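Home | Club Notes | Builds | Meeting Times | Contact

How to practice a two-gripper hold before you record anything

16 Oct 2019

We started doing two-handed tasks in robotics club this fall, and the first thing I learned is that two grippers are way more than twice as fiddly as one (my thumbs were so sore!). So this is how I'd walk a new member through it.

Step 1: Sort out your cables

Let them hang outside your hands, then swing both arms all the way in and out a few times. If anything tugs, fix it now. Nelly Rivadeneyra likes to run hers along the sleeve and I've copied her ever since.

Step 2: Pinch one end, then the other

Lay the bar on the table and pick up one end. Bring the second gripper in slowly and close it on the free end. Stay low over the middle of the table – if you drop it, it only falls a little way.

I hold the left one from underneath with my thumb wrapped around the body, and let the right one rest in my palm. Try a few grips and keep whatever feels steady.
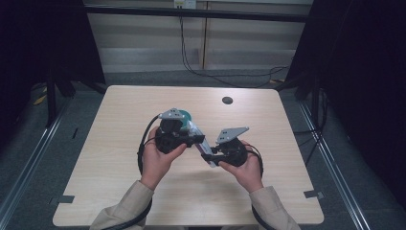
Step 3: Tilt it and bring it back

Move both hands together, tip the bar one way, then level it again. Don't squeeze harder when it wobbles, just slow down! Orlando Tello made me do this for 2 whole meetings before he let me try a handoff, and I'm glad he did.

Recent posts
Charging the Trirus packs
Our Gristard arm, part two
Notes from the Urrego meet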